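3.2 Looking after the hand-held grippers

I set up the pair with Ulla Nygård, and we kept it dull on purpose. Before each folding session I wiped the yellow finger pads, checked the housing screws and opened and closed each gripper a few times by hand. If one felt stiff, it sat out.
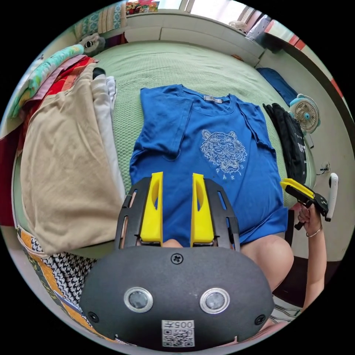 Pads wear faster than I'd guessed – we swapped them every 200 folds, always 2 at a time, so both fingers grip alike. Gavin Carnegie logged each swap under the code on the sticker. Shirts are the hard case, as thin cotton slips the moment a pad gets shiny (see Figure 2 for the wear curve).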